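3.2 The Peg Task and How the Students Came to It

By the third week of the Taltitz course, most of our student teams could drive the arm to a named position and open and close the gripper without much help, and we felt they were ready for something with a little more bite. We settled on a peg task that the Okafor team had proposed in their first project note, and which the other teams took up gladly once they saw how quickly a small mistake in the wrist angle made itself known. Each team wrote its own approach and grasp routine, starting from the shared Himon code base, and was free to change anything in it except the speed limit.

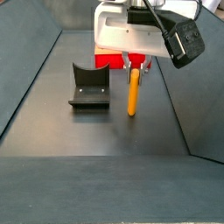 Figure 3. The gripper holding the yellow peg upright over the work surface, with the black holder to the left and the red block behind.

We asked every team to log its attempts by hand in a paper notebook as well as in software, an old-fashioned habit that we have grown very fond of over the years. The notebooks gave us 124 attempts in all, of which 94 were marked by the students as clean grasps. A grasp counted as clean if the peg stayed upright for five seconds after lifting, and the students themselves argued for that rule (at some length!) during the September review.

What pleased us most was the writing in the margins. The Skevov team, for example, drew a little sketch of finger contact beside every failed attempt, and by the end of the unit they were using those sketches to decide how far to lower the wrist before closing. We return to their notes in Section 4, where we compare them with the software logs.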